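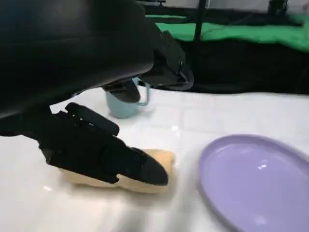 Janel Destination Blind Winding Set

If you look after an older single-decker or coach, you will know the feeling of turning the handle above the driver's seat and hearing the blind slip, grumble and stop halfway between two villages. The Janel set is our answer to that, and we are very fond of it. It replaces the rollers, gears and handle behind the front destination glass, and leaves your own blind and the outside of the bus just as they were.

The rollers are 90 cm long and can be trimmed at the plain end to suit a narrower box. Both turn freely on bronze bushes, and the gears are cut a little deeper than the old ones, so a heavy linen blind (and some of them are very heavy, especially with years of extra names stitched on) winds up evenly.

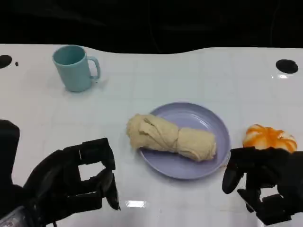
What comes in the box

2 rollers with end caps
3 fixing brackets, one of them a spare
Gear set and folding handle
Screws and a fitting sheet

The blind itself is not included, but we can put you in touch with a printer.

Fitting

Most people manage it in an afternoon, with the box lid off and a cup of tea close by. Wind the old blind right off before you undo anything, and mark which way up it goes - it is surprisingly easy to put back upside down. Fit the lower roller first, then the upper.

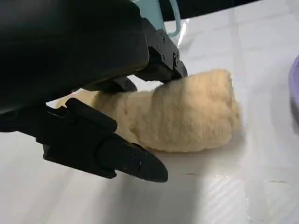 Leave the brackets finger-tight until the blind has been run from end to end and is tracking straight, then nip them up. A smear of light grease on the gears each April is all the looking after it needs.

Guarantee and orders

The gears are guaranteed for 2 years. Sets are made up to order in the Verschueren workshop at Barton, so please measure your box before ringing, and do tell us which side the handle should be on.
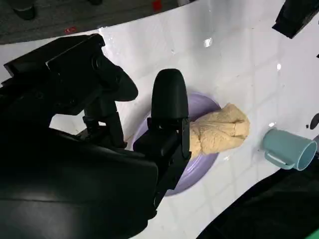
Groltusix: Fitted mine to a bus that hadn't shown the right destination in years. The handle is a touch stiff to begin with but it loosened up nicely, and the blind now stops where I want it. Could you do a shorter set for the side box?

We can indeed - just ask for the short rollers when you ring.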